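The long way round to Erncombe

Shuzhen Mao met me off the bus with a folded map and no umbrella. Rain coming in sideways. "You'll want the other boots," she said. I didn't have other boots.

Erncombe is not on many lists. One pub, one church, a war memorial the colour of old teeth. 52 names on it, which is a lot for a village that now struggles to fill a cricket side. Shuzhen has spent ten years on those names. Started with one, a baker's son with her own street address next to his, and kept going.

The memorial went up by subscription. The parish wanted granite, got limestone, and the limestone has been dissolving ever since. By last March you could read the top panel with your fingers but not your eyes. That's when Donal Costello got involved. Stonecutter, retired, supposedly. Third generation at the Mac an tSaoi yard until it closed.

He doesn't like the word restoration. "I'm cutting the same letters a bit deeper. That's all."

Walk up from the green, past the old forge, and keep left at the fork. Ten minutes if you're fit. The lane was the route the first recruits took to the railway halt at Trevis, and the hedges have been let go so it's more tunnel than road. Mud to the ankle. At the top there's a gate and a bench, and on the bench a small brass plate with three brothers on it. All three are on the stone below. Two have graves. The third is on a wall in France with thousands of others, his initials the wrong way round.

Shuzhen found that one. Wrote the letter too. Still waiting.

The money is the dull part so I'll be quick. The appeal needed $2,768 for the stone and the lettering. It had $1,831 by the time I visited, most of it in small amounts, a good deal of it from Canada, where half the Erncombe families ended up after the quarry shut. Abenezer Yimer, who runs the pub, has a jar on the bar. He also has the only complete set of parish magazines from the war years, in the celler, and he'll bring them up if you ask nicely and buy lunch. Get the pie.

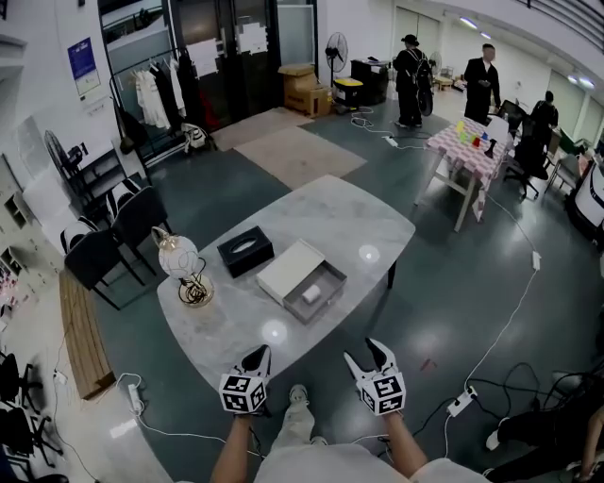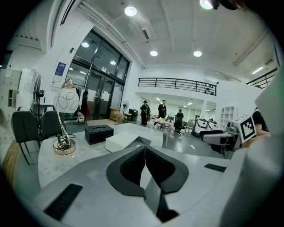
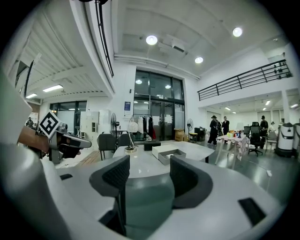
The magazines are where it gets hard to read. First few months, all cheer. Socks wanted. Harvest supper a great success. Then the lists begin, and the vicar's sentences get shorter and shorter till there's a page that is only names and a hymn number.

I asked Shuzhen if she ever thought of stopping. She was already halfway down the lane, talking about a stoker who might of been left off because he enlisted under his stepfather's name. She has his service number. She wants his birth record. If she gets it, Donal has left room at the bottom of the last panel, a hand's width of clean stone.

The rededication is on 13th September, at the green, eleven in the morning. Bring the other boots.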